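Testers wanted for Vuline, our smart glasses for people who read captions

Hi! I'm Noemí Sandoval, and I run the user studies at Givance, a small wearables company in Hendthorpe. I'm looking for people to wear a pair of glasses for me, argue with them, get annoyed at them, and tell me all of it.

The glasses are called Vuline. They put live captions of whatever people near you are saying in the lower part of your right lens, a couple of lines at a time. The microphones are in the temples, the little display is in the rim, and the speech recognition runs on your phone. That's the whole product. It doesn't take pictures (there's no camera in it), it doesn't show you your email, and it won't give you directions to the nearest burrito. We thought about adding a lot of that and then took it back out, and I'd say it was the best month of work we've ever done.

I've worn hearing aids since second grade, so I came to this job with opinions. I love my aids. I also can't follow my brother-in-law across a dinner table if the dishwasher is running, and I've spent a good part of my adult life laughing half a second after everybody else. When I first put on an early Vuline, the captions were slow and about a third of the words were wrong, and I still cried a little in the parking lot. The words are a lot better now. The lag is better too. What we don't know yet is what the glasses are like to live with, and for that I need you.

What you'd be doing

The study lasts 6 weeks and starts in November. You come in to our office for a fitting, which takes most of a morning or most of an afternoon, and then you go home with the glasses and use them in your real life. Wear them at work, at church, at the hardware store, at your kid's recital, wherever you'd want them. I'm asking for at least three hours of wear on most days. They don't have to be three hours in a row.

Every evening you fill out a short diary on your phone. It asks where you wore the glasses, what went wrong, and whether you took them off early. You can type it or record it or sign it on video, your pick. Please don't be polite in there! The last group was so nice in their diaries that I didn't find out about the sore ears until the exit interviews, and by then we'd ordered the nose pads.

You'll also come back to the office twice, once halfway through and once at the end. The halfway visit includes a listening session in our noisy room, where we play recorded restaurant sound through a bunch of speakers and have you hold a conversation with two of my coworkers. It's tiring. We take breaks, there are snacks, and you can stop whenever you feel like it.

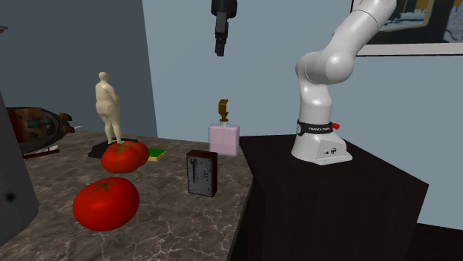
Fit is the thing I'm going to be most annoying about, so let me say a bit more on that. Captions only work if the display lines up with your eye, and noses, it seems, come in every shape there is. During the fitting we measure the distance between your pupils, how high your ears sit, and where the frame lands on your nose, and then we bend and swap parts until you can read both lines without hunting for them. Please come in person for this part even if you live a ways out. For pinching and slipping and that hot spot behind the left ear, I have to have people. Bring your own glasses if you wear them, plus a copy of your prescription. We can make lens inserts for most prescriptions, but they take a while to arrive, so the sooner I have yours the better.

Who I'm looking for

I have room for 14 people. I'd like a real mix, and I mean that about age and work and hearing and how you feel about gadgets. If you've never owned a smartwatch and think they're silly, I want you even more.

You should be able to say yes to these:

You're 18 or older.
You have some hearing loss, in one ear or both, or you're deaf. Aids, implants, or nothing at all are fine.
You read English comfortably at ordinary caption speed.
You have a phone that's been updated in the last couple of years. If you don't, tell me, because I have a few loaners.
You can get to Hendthorpe for the visits. We pay for your gas, bus, or train.
You're okay wearing a frame that's a bit heavier than regular glasses.

I can't take you this round if you've had eye surgery in the last six months, if you get seizures brought on by flicker, or if you have double vision that isn't corrected. The display doesn't flicker in any way you'd notice, but our reviewers want us to be careful and I agree with them. I also can't take people who work for another company that makes glasses or hearing aids. Sorry, friends at Aasen, I know a few of you read this page.

If you have low vision, please write anyway. We have a large text mode that's pretty rough right now, and I'd like at least a couple of people to tell me how rough.

What you get

You get $1,000 if you finish the study. It's paid in 3 parts: one after the fitting, one after the halfway visit, one at the end. If you drop out you keep whatever's been paid up to then and I won't hassle you about it. Travel is on top of that, and so is parking, which in our building is a mess (use the lot behind the bakery, not the meters).

You don't get to keep the glasses. I know, I know. These are prototypes, each one is a little different inside, and we take them apart afterward to see how the hinges and batteries held up. Everyone who finishes goes on a list for the discounted price when Vuline goes on sale, and you'll hear about it before the general public does.

The stuff people always ask me

Does it record conversations? The audio goes from the glasses to your phone, gets turned into text, and is thrown away. The text stays on your phone for a day and then it's deleted too, unless you choose to save a piece of it. What comes to us is battery level, wear time, error counts, and your diary. If you want to send me a caption that came out hilariously wrong, there's a button for that, and it sends only that line.

Do I have to tell people I'm wearing them? I'd like you to tell the people you spend a lot of time with. We'll give you a small card that explains what the glasses do, which is handy for coworkers and doctors' offices. Some workplaces and courtrooms have their own rules about anything with a microphone, so check before you walk in with them on.

How long does the battery last? Long enough for a long dinner, not long enough for a wedding. The case charges them.

Can I drive with them? Not with the captions on, please. There's a switch on the right temple that turns the display off completely, and the app will ask you to use it if your phone thinks you're in a moving car. Passengers can tell it to mind its own business.

Will it work with my accent, or my mother's accent? Maybe! I'd love to find out. The captions do well with some voices and badly with others, and we only fix what we hear about. A household with two languages going at once would be especially useful, even though Vuline captions only English right now and will make a hash of the rest.

What if they break? Then they break. You're not on the hook for it unless you run them over on purpose. Write to me and I'll get you another pair, usually within a couple of days.

How to sign up

Fill out the interest form on the Givance studies page. It's short, and it has a box at the bottom that says "anything else," which I read first. Tell me about one place where you have trouble following what's being said. It can be a drive-through, a book club, a spouse who talks into the fridge, whatever comes to mind. You don't need to send an audiogram yet.

I read all the forms myself along with Apostolos Galanis, who handles the scheduling and the lens inserts. One of us will get back to you either way. If it looks like a match we'll set up a quick call, by video with captions, by text chat, or with an interpreter if you'd like one (we book and pay for that). After the call I'll send the consent form, and please do read it, it's in plain English and I rewrote most of it by hand.

If this round fills up before you get to it, put your name in anyway and check the box for future studies. There's a spring one coming that's all about group conversations, and for that I'll want whole families.

Our office is up one flight, with an elevator that works, and the front door has a buzzer with a light on it. Text the number on your confirmation when you get there and one of us will come down for you. Visits run between 9 a.m. and 7 p.m., and Apostolos can usually find you something at lunchtime if that's the only gap you've got.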